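The Cup Problem

Briltthorpe's shared workshop has a laser cutter, a kiln and a waiting list for both. Since November it has also had Tuseck, a home-brewed attempt to teach a machine to handle paper cups. Progress so far can be measured in cups, mostly bent ones. The crew has bought 1000.

The gripper is version 4. Version 2, known as Barbier, had a firm handshake and is now a doorstop.
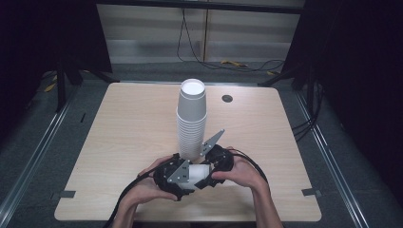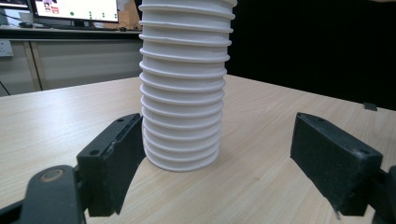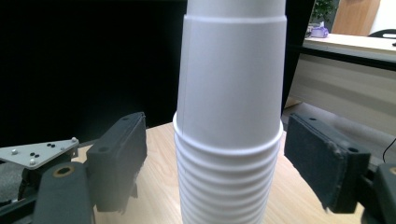

Tuseck's gripper and the cup stack at the Briltthorpe workshop.

A person steers the fingers by hand, over and over, and the software is meant to pick up the habit. The log stands at 156 tries. Next on the list is Tillitz, the arm that will do the job unaided, once somebody finishes the elbow. Until then, coffee drinkers are asked to bring a mug.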